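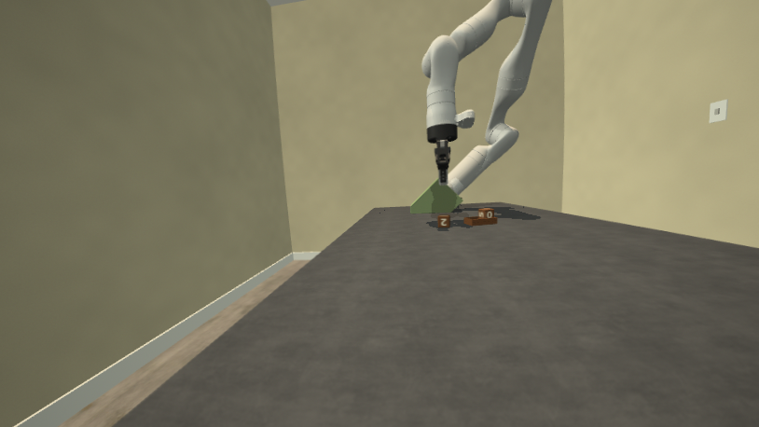
A robot arm over a table of toy pieces, drawn by a computer.

When a Robot Comes to Work

Pradwood is a company that makes toy sets. Each set has blocks, a few bigger shapes and sometimes a little car. For a long time, every piece was put into its tray by hand. Now robot arms do part of that job.

Sixteen people work in the packing room. On a busy day they used to pick up and place 1,920 pieces by hand before lunch. Picking up one block is easy. Picking up hundreds makes your wrists and shoulders sore.

What does the robot do?

A robot arm has joints, a bit like your shoulder, elbow and wrist. At the end is a gripper, the part that holds things. A computer tells each joint how far to turn. The arm moves over a piece, reaches down, closes its gripper and lifts. Then it carries the piece to where it should go.

That sounds simple, but pieces don't always sit in neat rows. A block might lie next to a bigger shape, or partly on top of something flat. The robot has to reach the one it wants and leave the rest alone.
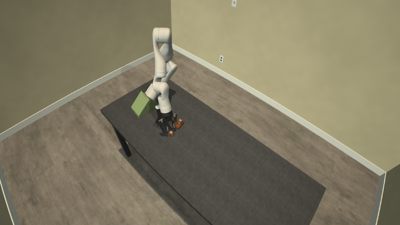
Round pieces are harder than square ones. A cube has flat sides to hold, but a ball can roll away if a finger bumps it. A toy car has its own problem: the gripper has to line up with it, or the car may turn and slip out.

Before a robot tries a new job, people can test it in a simulation. A simulation is a pretend world inside a computer, something like a video game. If the robot drops a block there, the programmers change the instructions and start again. Nothing gets broken, and no one has to pick anything up off the floor.

What do the people do now?

Faith Kashindye packed toys by hand for four years. Now she looks after the robots. She checks that the right pieces are coming through and stops an arm if something looks wrong. She had to take a class to learn how — and she says the first week was confusing.

Kane Costigan still packs by hand. He does the special orders, where every box is different. He also checks the finished sets, looking for chips and rough edges that the robot can miss.

Not everyone was happy when the robots came. Some workers worried about losing their jobs. Others missed chatting across the packing table, because the robot area is kept separate for safety. The workers and managers met to talk about it. Pradwood agreed to train anyone who wanted to learn the new work, and two people moved to the paint room instead. 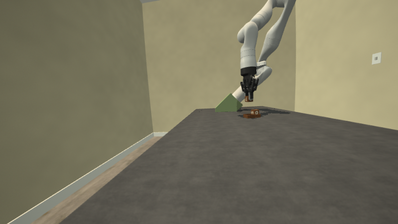
The gripper holds a small block above the others.

Words to know

Automation: using machines to do work that people used to do.
Gripper: the part of a robot that grabs and holds.
Joint: a place where a robot arm can bend or turn.
Simulation: a computer's pretend version of something real.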